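Bench notebook, hand-held gripper work
Tuesday, December 23, 2025

Long one today, writing it all down while it's fresh because we're off the bench until after the holidays and I know I'll forget half of it.

Goal for the day was two-handed demonstrations for the bin task. Up to now everything in the Lahtinen set has been one-handed: reach in, close, lift, set down on the table. Fine for what it was, but the policy we trained on it has a habit of dragging things along the bin wall on the way out, and I've been convinced since May that a second hand would fix a lot of that. One gripper steadies or nudges, the other one does the lifting. People do this all the time without thinking about it, and it's lovely to see how quickly it comes through when you just pick up both tools and go.

Setup

White plastic bin on the left, clear tabletop on the right, person standing on the long side. I tried the bin in the center first and hated it. With the rim between both hands you end up lifting your elbows over it and the wrist motion gets weird, nothing the arms could follow without slowing way down. Bin to the left is much more natural. The left hand goes in, the right hand waits over the table or comes across to help.

Glare is still a nuisance. The bin is glossy and the inside goes very bright in patches, then gray in the corners. I locked exposure on both cameras before the first take and left it alone all day. Please leave it alone in January too! If it drifts between sessions we get two populations of demos and spend a week finding out why.

Sync between the two tools is running through the Peltusov recorder now instead of the old script. Big improvement. Clap the fingers together twice at the start of each take, both hands, and the offset comes out of the width signal by itself. No more lining things up by eye.

Takes

147 takes recorded, 6 thrown out. Of those 6, most were me starting to move before the recorder was armed (two beeps, then go, I wrote it on tape and stuck it to the monitor and still did it). One was a real tracking loss with the camera too deep in the bin and nothing but white plastic to look at. I've kept that one in a separate folder, since it's a good test case for the relocalization code.

Takes go faster as the day goes on, which is fun to see but also something to watch. The early ones are careful and a bit stiff. By the afternoon I was swinging the right hand in while the left was still closing. It looks great and it's probably what we want eventually, but the Boria arms can't move that fast yet. I tagged the late ones "brisk" so we can train with and without.

A few habits that made the demos cleaner:

Keep the idle gripper over the table, low and still. If it wanders, the model will learn to wander.

Come in over the rim with the fingers already open to the width you need. Opening inside the bin eats up room and bumps the wall.

Pause for one breath before closing. It feels silly, but the contact moment is so much easier to find afterward.

Finish every take with both grippers over the wood, tips down, fingers open. Same finish each time gives a nice clear end state.

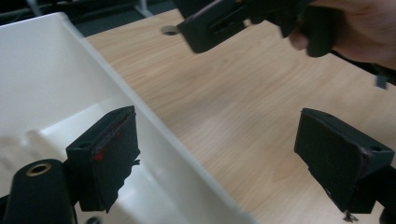 Finger pads

The pads need attention before we do anything else with these. The dark covering on the left finger has a torn flap hanging at the lower right edge, and the right one has a frayed bit at its bottom corner. Grip still feels good in the hand, but a loose flap is exactly the kind of thing that ends up in the wrist camera view and gets treated as part of the object. It also means the pads on the tool and the pads on the arm don't match anymore, and matching them was the whole point of building both from the same drawing.

Plan is to re-cover all four fingers at once so they wear together. The Litex sheet we have in the drawer is the right thickness. Cut it slightly under the pad size this time and round the corners. I'm pretty sure square corners are where the peeling starts. Full cure before use, overnight at least, no poking it to check.

Should the arm's fingers be re-covered on the same day? I say yes. Cheap to do, and then any difference in grip is down to something else.

Replay on the arms

Only had time for 5 replays at the end of the day, all straight playback with no policy, half speed. Four went through start to finish and I was grinning the whole time. Seeing the right arm come across and wait, then take over, exactly the way I'd done it by hand a couple of hours earlier, is still the best part of this job. The fifth stopped on a joint limit, right shoulder, at the point where I'd leaned in over the table. So the reach is a bit outside what the pair can do with the current base spacing. Two options: move the bases closer together, or put a line of tape on the table and keep the right hand on its own side of it. I'd try the tape first. Moving the bases means recalibrating everything and I'd like to have one nice week before that.

Calibration check after the replays was clean on both sides.

Data

Everything is copied to the shared drive under the December folder, raw video and poses both. Total in the set is now 3718 takes, one-handed and two-handed together. The two-handed ones have their own label, so filter on that and don't go by date, because there are a few one-handed takes from this morning mixed in (warm-up, perfectly usable).

The processing job is still running as I write this. If it falls over during the break it can be restarted from the last finished take, so no need for anyone to come in for it.

For January

Re-cover the pads, tool and arms together.
Tape line on the table for the right-hand reach.
Try a matte liner in the bin. I want to know how much of the tracking trouble is just shine.
Train on the normal takes alone first, then add the brisk ones and compare.
Second person doing demos! So far all the two-handed ones are mine, and I'm right-handed and tall, so the arms are going to be right-handed and tall too.
Charge both tools before the first session. The left one was down to one bar when I put it away.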